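June 19, 2019
Notebook — Grorkisen restoration, reel 2

Okay, picking up where I left off. Reel 2 is the warehouse fight, the one everybody remembers from the old TV airings, and I've now been through it on the bench twice and on the monitor more times than I want to admit. I still love this dumb movie. The guy in the raincoat gets thrown through the same stack of crates three times and they just keep cutting to it from a new side!

Condition first. Splices are mostly holding. I redid two near the head that had gone brittle, and there's a torn perf run right before the forklift chase that I patched with the thin tape (the thick stuff jumps in the Nerkar gate, see my grumbling from last month). Color has gone pink, same as reel 1, a little worse in the night shots. Shrinkage is okay.

Scan came out to 844 seconds. The continuity sheet says 139 shots for the reel and I logged 139, so for once the paperwork and the film agree. The Dlamini print, which we have on loan for comparison, runs short here. It's missing the whole bit where the henchmen argue over who gets the good van, and that's a shame for anybody who grew up on that version, since it's the funniest thing in the picture.

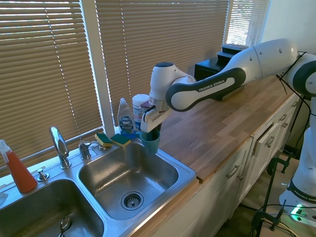 The note clipped to my log sheet this morning says the van argument drags and the Dlamini cut plays better without it, and could we at least look at running it short for the July screening. Also that the crate gag gets a bigger laugh when it comes right off the slammed door.

Well, I did look. I strung both versions together on the Esow timeline and watched them back to back with lunch. The short one is quicker, sure, and the slammed door into the crates is a really nice cut. But then the good van shows up later and it means nothing, and the line about the seat covers (best line in the movie, I will fight about this) just hangs there. My vote is we keep it long. If we want the short cut as an extra on the disc, fine by me, it's an afternoon of work.

Sound: the optical track is noisy from the fire hose on. Punches are way hotter than the dialogue, and I think that's how they mixed it, because reel 1 does the same thing. Left it alone. I only took out the pops at the splices and one big thump at shot 175 in the running count — need to check that against the Dlamini track before I call it damage. Could be a door.

Still to do: regrade the rooftop, second pass on dirt, rewind the loan print tails out and put it back in its own can. Reel 3 is on the shelf and it smells like vinegar. Gloves.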